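COMMUNIQUÉ DE PRESSE — février 2023

Le cabinet dentaire Disamitz ouvre une consultation de parodontologie et accueille Elżbieta Wieczorek

Diffusion immédiate

Du nouveau au cabinet Disamitz. Une consultation entièrement consacrée aux maladies des gencives, ouverte à tous les patients, suivis ou non par le cabinet. À sa tête, la docteure Elżbieta Wieczorek, qui rejoint l'équipe après 5 ans d'exercice au centre Sorrentino. Premiers rendez-vous déjà pris, agenda ouvert jusqu'à l'été.

La demande était là depuis un moment. Gencives qui saignent au brossage, dents qui bougent un peu, mauvaise haleine persistante — des motifs que les patients mentionnent en fin de rendez-vous, presque en s'excusant, la main sur la poignée de la porte. Jusqu'ici le cabinet adressait les cas avancés à l'extérieur. Délais longs, trajets pénibles pour les plus agés, dossiers qui se perdent entre deux secrétariats. Tout se fera désormais sur place.

« Une gencive qui saigne, ce n'est pas banal, même quand ça ne fait pas mal, rappelle Elżbieta Wieczorek. Beaucoup de gens arrêtent de brosser à cet endroit pour ne pas aggraver. C'est l'inverse qu'il faut faire, et il faut venir nous voir. »

Comment ça se passe. Un premier rendez-vous long, avec questionnaire médical (tabac, diabète, grossesse, traitements en cours), sondage des gencives dent par dent, radios si nécessaire. Le patient repart avec un bilan écrit et un devis. Ensuite, selon les cas : détartrage et surfaçage en 4 séances maximum, réévaluation, puis un suivi régulier. La chirurgie reste possible quand le reste n'a pas suffit. Pas de séance programmée sans accord du patient sur le devis.
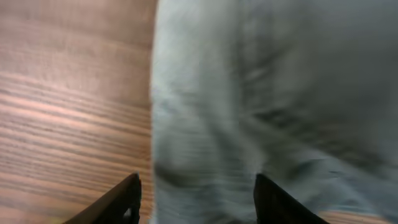
Côté prévention, le cabinet lance en parallèle le programme Umano. Des ateliers courts, en petit groupe, sur les gestes du quotidien : brossettes, fil, choix d'une brosse souple, entretien d'un appareil ou d'une prothèse. Gratuits, sur inscription à l'accueil. Les aidants familiaux sont les bienvenus, de même que le personnel des résidences pour personnes âgées, souvent démuni quand il s'agit de brosser les dents de quelqu'un d'autre. Un livret reprend l'essentiel, tiré à 3000 exemplaires, distribué au cabinet et chez les pharmaciens du quartier qui en font la demande. Version en gros caractères disponible.

Elżbieta Wieczorek animera elle-même les premiers ateliers. Elle tient aussi à garder des créneaux pour les femmes enceintes et les patients diabétiques, deux publics pour lesquels la santé des gencives demande une attention particulière. Elle parle français, polonais et anglais. Les patients qui la suivaient au centre Sorrentino peuvent demander le transfert de leur dossier, un formulaire est à leur disposition au secrétariat.

L'organisation du cabinet change un peu. Dossier patient basculé sur le logiciel Erus, rappels de rendez-vous par SMS, annulation possible jusqu'à la veille. Le téléphone reste ouvert pour ceux qui préfèrent, et le secrétariat s'engage à rappeler dans la journée tout message laissé avant midi. Les urgences continuent d'être reçues en début de matinée. Rien ne change pour les patients déjà suivis en soins généraux : même praticien, mêmes horaires, même adresse.

Le cabinet espère assurer 1000 consultations de parodontologie d'ici la fin de sa première année complète. Un objectif jugé raisonnable par l'équipe, au vu des demandes déjà enregistrées à l'accueil. Un point sera fait à mi-parcours, avec l'ouverture éventuelle d'une demi-journée supplémentaire.

« Je voulais un endroit où l'on puisse prendre le temps du premier rendez-vous, ajoute Elżbieta Wieczorek. Expliquer, montrer les radios, répondre. Un traitement des gencives dure des mois et se joue en grande partie à la maison, devant le lavabo. Si le patient n'a pas compris pourquoi il le fait, il lâche. »

Informations pratiques

Consultation de parodontologie sur rendez-vous, par téléphone ou directement à l'accueil. Se munir de la carte Vitale, de l'attestation de mutuelle, des ordonnances en cours et des radios dentaires récentes s'il y en a. Courrier d'un confrère utile mais pas obligatoire. Cabinet de plain-pied, accessible aux fauteuils roulants.

Ateliers Umano : calendrier affiché en salle d'attente, places limitées. Prévenir en cas d'empêchement — la liste d'attente se remplit vite.

À propos du cabinet Disamitz

Cabinet dentaire de groupe. Soins généraux, prothèse, soins aux enfants, et maintenant parodontologie.

Contact presse : secrétariat du cabinet Disamitz. Demandes d'interview avec la docteure Wieczorek à adresser par écrit, réponse sous deux jours ouvrés.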